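Lindholm grasping procedure

The Lindholm grasping procedure is a method in robotic manipulation for setting the closing width of a two-finger gripper on thin-walled, deformable containers. It uses images from a camera mounted at the wrist together with the motor current of the gripper, and needs no force sensor in the fingers. The procedure was developed by Ragnvald Strömberg and Arvid Nyberg at the Osby laboratory and takes its name from the Lindholm test bench on which it was first run.

Background

Rigid objects can usually be held by closing the fingers until the motor current reaches a fixed limit. Thin plastic cups give way before that limit is reached. The wall bends inward, the rim becomes oval, and any contents may be pushed up or spilled. A lower limit protects the cup but lets it slip when the arm speeds up. Earlier work at Osby relied on a table of closing widths, one for each type of container, which had to be measured by hand and failed when a cup was gripped higher or lower than planned.

Method

The procedure has two stages. In the first, the fingers close at constant speed until the current rises above its idle level, which marks first contact. In the second, the fingers close in small steps. After each step the outline of the rim is extracted from the wrist image and fitted with an ellipse. The ratio of the two axes is compared with the ratio recorded at first contact. Closing stops when the change in the ratio passes a set threshold, and the fingers then back off by one step.

Because the camera moves with the gripper, the rim stays in nearly the same part of the image for a given grasp height. The search for the outline can therefore be limited to a narrow band. Strömberg and Nyberg set the camera to run at 60 images per second and allowed at most 6 closing steps per grasp.

Transparent containers are a known difficulty, as their edges show little contrast against a pale background. The procedure handles them by averaging the outline over several images before the ellipse is fitted.
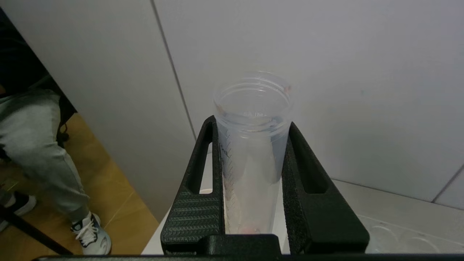 Wrist camera view of a translucent plastic cup held upright between the gripper fingers.

Evaluation

The method was tested on the Emarley set, a collection of 50 containers of different shapes and wall thicknesses. More than 3,000 grasps were recorded. Compared with the table of fixed widths, the procedure produced fewer slips and less lasting deformation of the rim. The gain was largest for tapered cups and close to zero for containers with a stiff collar.

Limitations

The rim must be open and visible to the camera, so the method does not apply to lidded containers. Strong reflections can shift the fitted ellipse and end the closing stage too early. A later variant, Clendaswood, replaces the ellipse with a free-form curve and accepts containers with square openings, at the cost of a longer closing time.

See also

Robot end effector
Visual servoing
Grasp planning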